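Looking after metal in the shed and workshop

Metal gets a hard life in a shed, and I love how little it asks for in return! Ten minutes with a rag and a drop of oil and an old trowel feels like a new one. These are the jobs I do every March before the garden wakes up, plus a few picked up from Darius Pop, my neighbour in Ursu Lane, who has been sharpening things for longer than I've been buying them.

Garden shears
Open them wide and scrub off the dried sap with warm soapy water and a nail brush. Dry them properly, then work a few drops of oil into the pivot, opening and closing until it runs out clean. Mine squeaked for two summers before I tried this (silly me) and now they glide.

Spades and forks
A bucket of sharp sand with a cupful of vegetable oil stirred through is a brilliant thing to keep by the door. Plunge the blade in a few times after digging and hang it up. Top up the oil when the sand looks pale and dusty.

Light rust
Crumple a piece of kitchen foil, dip it in white vinegar and rub. It's marvellous on chrome taps and bike handlebars, gentler than wire wool, and you can do it with the radio on. Rinse with plain water and dry straight away, or the orange comes back by teatime.

Sheet-metal bins and trays
Scratches and scuffs on the floor of a bin are just wear, so leave them be. Go after the orange patches instead. Brush them with a stiff nylon brush, wipe with a barely damp cloth, then rub in a thin coat of paste wax and buff once it has hazed. Run a gloved finger along the ledges for chips too, and dab any you find with metal primer. 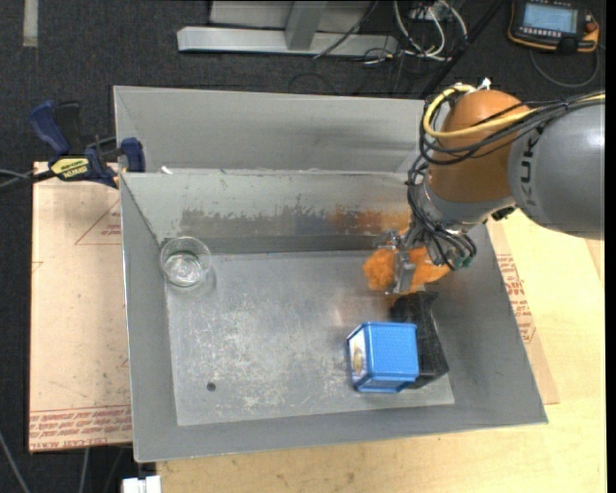 Screws and small fixings
Tip a handful of uncooked rice into the jar and change it twice a year. Ileana Filip swears by a stick of chalk, and her screws are always lovely and bright, so try both!

Oily rags
Lay them flat outdoors until they're completely dry and stiff before they go in the rubbish. Never leave them balled up in a corner.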